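Sorting Bins – Questions We Get a Lot
Zadomero home help pages. Last updated 9 August 2024

Which bin should I start with?
One open one, no lid. Lids stop people putting stuff back. The Miranda is our small size, the Kondier is the long one. Start small.

Clear, frosted or solid?
Frosted, for most kitchens. Hides the mess a bit, still lets you find things.
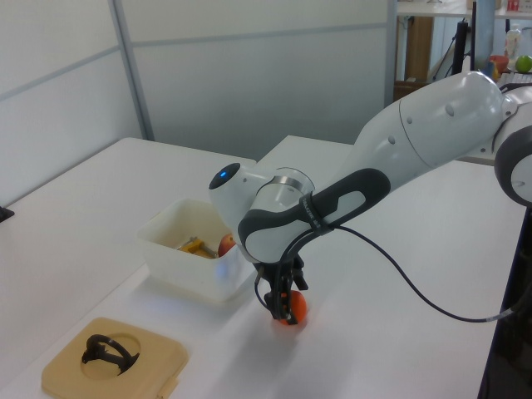

Mixed bins are fine for a day, not for a week. Everything off the counter goes in, then you sort it later when you have two minutes. A translucent white bin with an apple and something like a small clamp in it is a normal Tuesday-type bin in our house – just dont leave it like that. Tools go back to the drawer, fruit goes to the fruit bin. Wipe the bottom before refilling.

Can fruit sit in plastic?
Yes, if it's open and you check it. Apples at the back, soft fruit where you'll see it. Bananas on their own please.

Do I leave the bag on?
Up to you. Loose and open is OK for a day or so. Tied shut, no – it sweats. A crumpled clear bag takes up room too, so we usually pull it out once things are put away.

Will apples and oranges go off faster together?
Apples give off a gas that speeds up some other fruit. Small kitchen, quick eaters, you won't notice. Otherwise keep citrus outside the bin.
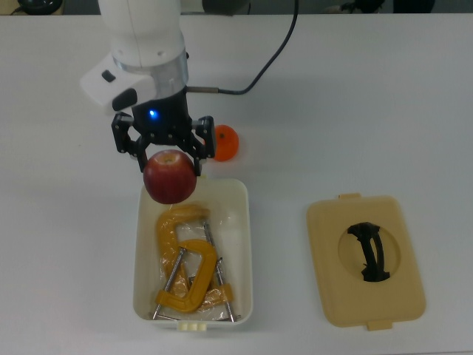

Leltton wrote in to say one bin per shelf never worked for them, they went to two half-size ones and quit losing lemons at the back. Fair point. If your shelf is deep, try that first.

How do I clean them?
Warm water, dish soap, soft cloth. No scouring pads, they scratch the frosting. Dry before stacking or they stick togehter.

How many do I need?
Fewer than you think. Buy one, use it until March, then decide.

Returns?
19 days, unused, with the label on.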